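Puvwood Toy Library list
Subject: Re: [puvwood-toys] Play kitchen sets, one bag or two?
Date: 18 August 2026

> Hi all,
>
> We have had the big play kitchen set back from three families
> now and every time it has come in with something missing, usually
> a small food item. At the moment it all goes out in one Stitura bag
> with a card that says "kitchen set, large" and nothing else, so
> whoever is on the returns desk has to guess. Could we split it
> into food and cookware and lend them separately? I would also like
> to know whether the missing bits get charged at $2 each or whether
> we let them go. The card does not say.
>
> Also, does anyone know if the Grorkow tea set is still out? It
> is on the shelf list but not on the shelf.

The tea set is in the mending tub. The teapot lid has a crack in it and I have been meaning to glue it. It can go back on the shelf next week with or without the lid.

On the charge, the rule is $2 for a piece that can be replaced and nothing for a piece we have spares of. We have plenty of spare food. There is an ice cream container in the back cupboard with around 100 odd pieces in it from old sets, mostly bread, eggs and peas in the pod. Cookware is different as we have no spare pans at all, and the last lot I priced from Zaidi only came as a full set of 20. I would charge for those.

I am not keen on two bags. We tried it with the farm and people took the animals and left the fences sitting there for months. A child who borrows a pan wants something to put in it. What I would do is keep one bag and put a proper list inside the lid of the box and another on the tag, with cookware first and food after. The desk can check the cookware against the list and just have a quick look over the food. If one orange slice has turned into a lemon I don't think anybody will mind.

The bag itself could be bigger. The Stitura ones we use are the medium size, and the zip on ours catches at one corner if the plates aren't put in flat. I have 11 of the large ones left over from the puzzle sort-out in November and can bring a few in.

For washing, the hard plastic things can go in the sink with ordinary detergent. Anything with a printed label should be wiped over with a damp cloth and not soaked. Please leave the bags unzipped overnight if you pack up straight after washing.

I'll type up the list by the weekend if people can agree on the names for things, as the old cards use three different words for the same piece. I would call the flat green one with the slots a spatula and not an egg flip, and the mint green oval one with the holes and the two handles should go down as a colander so it doesn't get mixed up with the bowls. The light blue bowl and the pale pink plate can be listed by colour. The frying pan should go at the top of the cookware, and the tomato sauce bottle can go with the food even though the old card has it under "other". If you want different names, reply to the list before Friday.
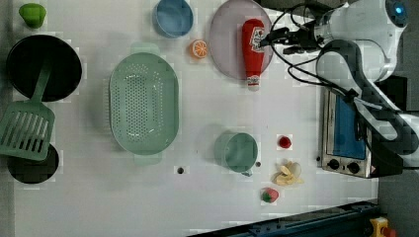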